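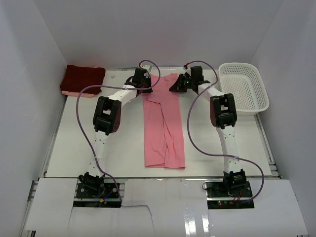
What does Bistent sell?

A two-arm folding station for small and mid-size laundries, along with the setup, training and repair that go with it. We also rent the station by the month to shops that want to try it before they buy.

About Bistent

Bistent started as a repair business. We fixed dryers, ironers and conveyor belts for laundries that did uniforms, towels and rental linens. Most of those customers had machines for washing, machines for drying, and people standing at tables to fold. Large flatwork folders existed, but they took up a lot of floor and did one kind of item well. A shop doing gym towels in the morning and T-shirts in the afternoon had no use for one.

We built our first folding table in the back of the repair shop, using two off-the-shelf arms and a bench we already owned. It was slow and it dropped a lot of shirts. A customer asked to keep it anyway, and we spent the next two years making it into something we could put a warranty on. The repair business was sold after that. Folding is all we do now.

What the station is

The product is called the Ponska. It is a work table with two robot arms mounted along the near edge, a gripper on each arm, and walls on the sides and back. Garments are laid on the table and the arms work from both sides at once. Cables for the grippers run along the outside of the arms and are held with ties, so a worn cable can be changed in the shop without taking an arm apart. We went back and forth on this. Internal cables look neater, but our service calls were longer with them.

The tabletop is white and the walls are gray. Customers sometimes ask for their own colors. We can do the outside panels in any color, but we leave the inside as it is.

The Ponska handles T-shirts, polo shirts, scrub tops, hand towels, bath towels, pillowcases and aprons. It will also fold pants with an elastic waist. It doesn't fold fitted sheets, bras, socks or anything with a hood, and we don't have a date for any of them. If your work is mainly those items, please don't buy one.

How fast it is

An experienced person at a table is faster than one Ponska. We say this on the first phone call so that it doesn't come up on the last one. On mixed cotton T-shirts, a station folds 63 pieces an hour. It folds bath towels quicker than that and long-sleeve shirts slower. Customers who do well with it run it through lunch, through the last part of the day and after closing, on work that would otherwise wait until morning.

A garment that comes out of the dryer in a tight knot takes longer, and some are set aside for a person to finish. How many depends on your fabrics and your dryers. During a trial we keep a log and give you the full copy, including the pieces that were set aside and the reason the station recorded for each.

Where we work

Our shop and test floor are in one building. The test floor has 4 stations running on real laundry, most of it from a uniform service down the street that gets its folding at a discount in return for putting up with us. New software runs there for at least a month before it goes to customers. Stations in the field are not updated during business hours, and an update can be rolled back from the front panel by anyone on your staff.

We have 313 stations in use. The biggest share are in commercial laundries, followed by hotels, nursing homes and a handful of college athletic departments. We sell and service directly within a day's drive of the shop. Outside that area, sales and repairs go through Lumard, a laundry equipment dealer we have worked with since the repair days. Lumard's technicians train with us every January and carry the same parts we do.

The grippers

The fingers are the part that wears out. They are made for us by Benmoussa, a small machine shop that also does work for sewing equipment. A set is narrow at the tip so it can slide under a hem and pick up one layer. Customers who fold mostly towels can order a wider set. Changing them takes a hex key and a few minutes, and the station asks you to run a short check afterward.

We recommend a new set after six months of daily use. You'll know sooner if they need it, as the station starts missing hems and the count of set-aside pieces goes up on the daily report.

What it costs to run

The station plugs into an ordinary wall outlet. It needs a level floor and enough room to walk along the front and one side. It doesn't need compressed air. Loading can be done by a person at the table, or from a basket on the side if you buy the feed option. The feed option works well with towels and less well with shirts, and for shirts we usually suggest waiting.

Service is a flat yearly fee. It covers two visits, all software and phone support from 6 a.m. to 9 p.m. Gripper fingers are extra. There is no charge per piece, and the station keeps folding if you let the service plan lapse.

Trials and rentals

A trial lasts three weeks. We bring the station, set it up, stay for the first full shift and come back at the end to go over the log with you. You pay for delivery and that's it. If you go on to rent, the shortest term is four months, and half of what you paid in rent can be put toward buying the same unit.

We take about ten trials at a time, and there is often a wait. Send us a list of what you fold in a normal week, with rough amounts, and one bag of typical items if you can spare it for a few days. We run the bag on the test floor and send it back folded, with the results. So far we have run 1,066 customer bags this way. The result is sometimes a letter saying the Ponska is a poor fit, and we keep those on file in case a later version changes the answer.

Working at Bistent

We hire for assembly, field service and software, and now and then for the test floor. Everybody new spends their first two weeks on the test floor loading stations and folding by hand, including people in the office. Laundry experience counts as much with us as robotics experience. Open jobs are listed on the Careers page. If nothing is listed for your line of work, you can still send a short note through the contact form, and we'll keep it for a year.

Visiting

The test floor is open to visitors by appointment on weekday mornings. Bring your own laundry if you'd like to see it run. Park in the side lot, and use the door marked Service.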